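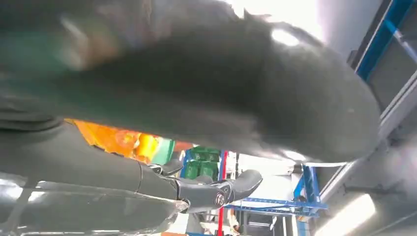 *Etwas Dunkles ganz nah, oben rechts ein blauer Stahlträger*

**Flüssigwaschmittel verschicken – wie packt ihr die Flaschen ein?**

**laiching_lam:** Hallo zusammen, ich möchte drei Flaschen an meine Schwester in Gostine schicken. Beim letzten Paket war eine ausgelaufen, 800 ml über die Handtücher. Ich habe den Deckel mit Klebeband umwickelt, das hat nicht gehalten. Was nehmt ihr?

**Morikawa_K:** Klebeband klebt auf glattem Kunststoff schlecht, wenn ein wenig Seife daran ist. Ich wickle Folie um den Verschluss, mehrere Lagen, und ziehe sie fest bis unter den Hals. Danach lege ich die Flaschen auf den Tisch und warte eine Nacht.

**soudabeh.a:** Dem muss ich widersprechen. Folie allein ist nur ein Schutz gegen das Aufdrehen. Ich stecke jede Flasche zusätzlich in einen Beutel und schicke sie stehend.

**Morikawa_K:** Stehend ist schön, aber im Lager von Treken dreht jeder den Karton, wie er will. Deshalb prüfe ich liegend. Bei uns auf der grünen Matte sieht es dann so aus, orange Tide-Flaschen, die Verschlüsse in klarer Folie, gelbe Folie darunter:

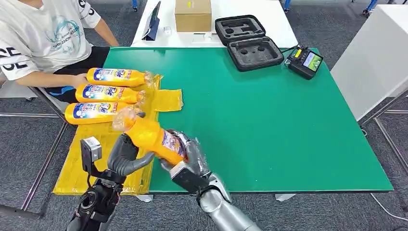 **hwang_bc:** Wie viel Platz muss man im Karton für die Polsterung lassen?

**soudabeh.a:** Ungefähr 3 cm an jeder Seite, und zwischen den Flaschen eine Lage Pappe.

**hwang_bc:** Danke. Mir kommt das viel vor, ich nehme meistens nur Zeitungspapier.

**laiching_lam:** Ich versuche jetzt beides, Folie und Beutel. Die gelbe Folie gefällt mir auch – wo kauft man so eine? Ich finde nur Rollen mit 400 Metern, das ist für mich zu viel.

**Morikawa_K:** Im Baumarkt nach Zuschnitt fragen.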